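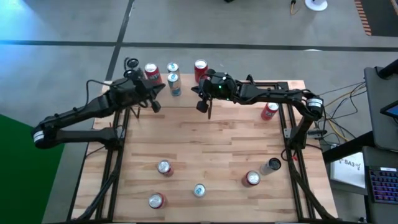

Another reader, writing in under our January review of the Zinder arm, asked why we never say how people are supposed to behave around these benches, only how well the arms grip. Fair question. Our review of the Cadmont Bench Rule Kit is meant to answer it.

The kit is a printed handbook, a pad of shift sheets, a set of floor tape and a box of tags. It costs $200, or $710 with a half day of setup help. It's written for small shops and labs that run one or two tabletop arms and don't have a safety department. We used it for six weeks on a two-arm table doing pick and place with beverage cans.

The handbook is 40 pages, and the first half is the better half. It starts with a written risk assessment and asks you to list every task at the table, including the ones people forget, like picking up a can that has rolled under an arm. Its rule for that job is short: stop both arms, wait for the stop to be confirmed out loud, then reach. Stopping only the nearer arm doesn't count. We had been doing that for months and have quit.

The section on marking the floor is good too. You measure each arm at full stretch, add the margin from your own assessment, and tape the line there. On our bench that put the line 600 mm farther out than the one we had.

Cable advice is thin. There is one page on keeping runs along the rails and leaving slack at the wrist, and nothing on cables that cross from a workstation to the table. The older Layug guide covers this better, and it's free.

The shift sheets ask for too much. Two signatures to change a speed limit makes sense. Two signatures to swap a can for a different can does not, and by week two people were filling in the sheet at the end of the day. Drollport, the distributor, told us a shorter sheet is coming but gave no date.

The tags are fine – plain card, big letters, a hole that fits a padlock.

One caution. The kit does not replace the standards that apply to your equipment, and it says so on page one. If you need formal sign-off, you still have to buy those and read them.

Worth $200 for a shop starting from nothing. Skip the setup help unless you have more than one table.

Reviewed Thursday, July 3, 2025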